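Tema 8. Adhesivos para madera: tiempo abierto y prensado

Se llama tiempo abierto al intervalo entre la aplicación de la cola y el contacto de las piezas. Depende del gramaje, de la temperatura del taller y de la porosidad del sustrato. En frondosas densas la penetración es menor y conviene reducir el gramaje.

Viscosidad de trabajo: entre 2000 y 4000 mPa·s. Por debajo, la junta queda pobre; por encima, el reparto es irregular. La humedad relativa del local se mantendrá en el 50 %.

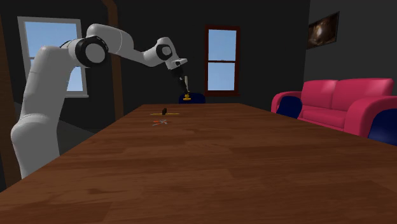

Margaux Vasseur
Profesora de Tecnología de la Madera, Escuela Técnica Texier

El ensayo de cizalladura se trata en el tema siguiente. Traer calculado el gramaje de la probeta Bunotent.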